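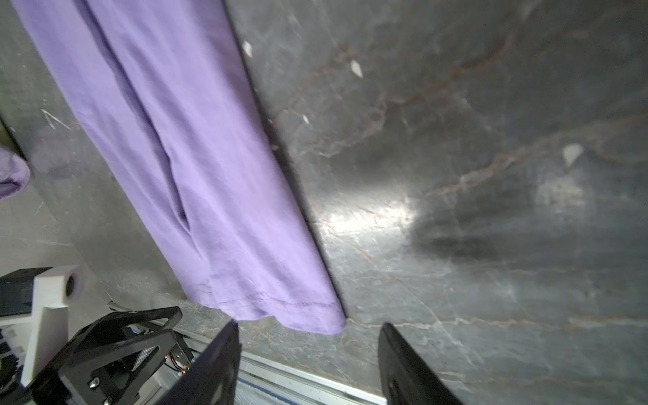
Automated garment folding at Jandivell

Automated garment folding at Jandivell is the use of robot arms for folding and sorting clothes at Jandivell, a commercial laundry in the town of Bernavley. The folding cells are supplied and maintained by Jastura, a company that builds small automation systems for laundries and textile rental firms. The cells work beside the hand folding tables and are operated by the same staff, who before their introduction folded all garments by hand.

Background

Jandivell washes work clothing, hotel linen and private laundry. Flat pieces such as sheets and towels have been folded by machine for a long time, because their shape is simple and always the same. Shirts, children's clothes and knitted garments remained hand work. A shirt arrives from the dryer in a different position each time, and it must be found, opened and turned before the first fold can be made.

Before the change, the folding room handled 4,000 garments in a normal week. The number rose strongly before holidays, and the highest demand of the year came in the last days of Ramadan, when many families in Bernavley send their clothes for cleaning before the feast. In these periods the laundry hired temporary workers, who needed time to learn the folding standard of each customer.

Description

Each cell has 2 arms, which stand next to each other on a common base rail and share one work surface. The arms end in grippers with two fingers. For most steps both arms are needed, as one gripper keeps a part of the garment in place while the other brings an edge or a sleeve to its new position.

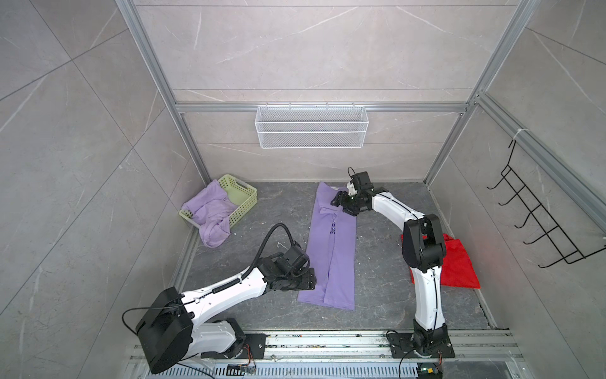

A shirt is normally folded along its length first, so that it becomes a narrow rectangle, and then across. The lengthwise fold is considered the more difficult one. If it is not straight, the mistake becomes larger with every following fold, and the shirt does not lie well in the stack. The thickness of the cloth also matters. Thin cotton slides easily on the surface, while thick cloth holds its place but opens again when the gripper leaves it.

The cell uses cameras near the grippers and a further camera that looks at the whole work area. The view from the gripper is useful at the moment of grasping, when the edge of the cloth has to come between the fingers. The other view is used for deciding which fold comes next.

The folding program can be changed for each customer. The workers choose it on a screen at the side of the cell, and they can stop the arms at any time. When a garment is not recognized, the arms wait until a worker has placed it again or removed it.

Changes in the work

The most visible change concerns the division of tasks. Workers who earlier folded during the whole shift now spend a large part of it on preparation and control. They separate the garments by type, close buttons and zippers, look for stains, and check the finished pieces. Garments with delicate material or unusual cut go directly to the hand tables.

A new position, called cell attendant, was created in February. The attendant is responsible for two or three cells, clears failed folds and writes down the cause of each stop. Training for this position takes 90 hours and is open to all folding staff. It includes basic safety, cleaning of the grippers and simple changes of the program.
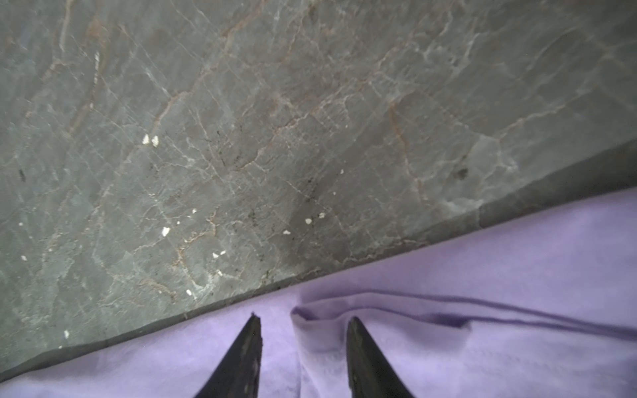

Gripper fingers at a raised fold of lavender cloth, with white crumbs on the stone surface.

Cleaning has a larger place in the daily routine than before. Lint and small particles collect on the work surfaces and in the grooves of the rails, and light-colored clothes have to be kept away from them. The surfaces are wiped at the start of each shift and again at 2 in the afternoon. The rails are brushed out once a week.

Reception

The opinions of the staff are divided. Many workers report less pain in the shoulders and wrists, since the repeated movement of folding is now a smaller part of the day. Others say that the work has become more lonely. At the long tables it was usual to talk while folding, and the attendants stand further from each other.

Pay was also discussed. Under the old system a bonus was paid for each 100 garments above the daily target. This bonus could not be used for the attendants, because the speed of the cell does not depend on them alone, and it was replaced with a fixed supplement. Fast folders lost a part of their income by this change, and the rule was later corrected so that workers at the hand tables could keep the earlier bonus.

Limitations

The cells are slower than an experienced worker with most types of shirts. Their advantage is that they can continue through breaks and in the evening, when few people are in the folding room. Hooded clothes, garments with long straps and very small children's clothes are still folded by hand.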